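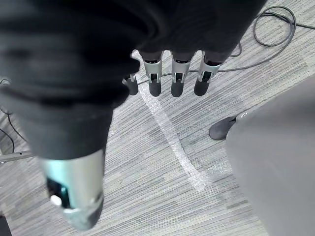 Leitura: 1 min

Tecido preto volta a ser recolhido na Vernar

5 de junho de 2024

Pano preto, macio, cheio de vincos. E alcatifa cinzenta às riscas por baixo. Começou assim a arrumação do salão da Vernar, que fecha portas por 6 dias para mudar a disposição das bancadas.

São 621 peças de pano para separar, dobrar e guardar em 11 caixas. O preto vai primeiro — é o que apanha mais cotão e o que mais se nota quando fica mal dobrado. Depois os claros, depois os restos.

Bogumił Czarnecka, responsavel pelo armazém, pede que ninguém empilhe nada em cima da alcatifa. "Apanha-se do chão, sacode-se, dobra-se em quatro. Vincos fundos vão para o monte do ferro."

O ferro fica a cargo de Valdis Priedītis, numa sala ao lado. Só duas tábuas, portanto fila garantida.

As caixas seguem para o depósito de Doveck até ao fim de junho. As peças com rasgões ficam de fora e serão cortadas para panos de limpeza. Quem tiver tecido em casa deve entregá-lo na recepção até ás 18h, com etiqueta. Sem etiqueta não entra na lista.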